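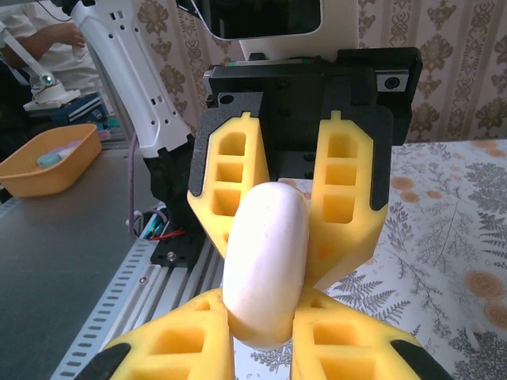
Student robotics club moves to four-fingered gripper for winter round

Students in the Voyle robotics club have switched to a gripper with four yellow fingers for the winter round of the Iltine student challenge, which opens on 5th December.

The club has 20 members this year. Its entry, named Grikesen, has to pick up small rounded objects and place them in a tray without dropping them. Points are taken off for marks left on an object and for any help from a team member once the clock is running.

The open-cell fingers bend a little when they press on something. Club members said stiff fingers tended to push smooth, rounded pieces out of the grip, and that most of November went into getting the new set to close evenly.

Practice sessions use whatever is small enough to hold, including a smooth white block and lighter-colored pieces kept in an orange tray. The students logged 566 practice grasps before the end of last month. Of those, 188 were made with the current set of fingers — the rest were done with two earlier versions.

Parts for the build were paid for by Sarkulon, a local machine shop, which also lets the club use its drill press after school. The students wrote the control program themselves and plan to post it on the club page after the challenge.

Each team in the winter round gets four timed runs, and the best one counts. Teams may change fingers between runs but not during one. Voyle is drawn in the second group.

The club is still taking new members for the spring term. No experience is needed, and sign-up forms are at the school office.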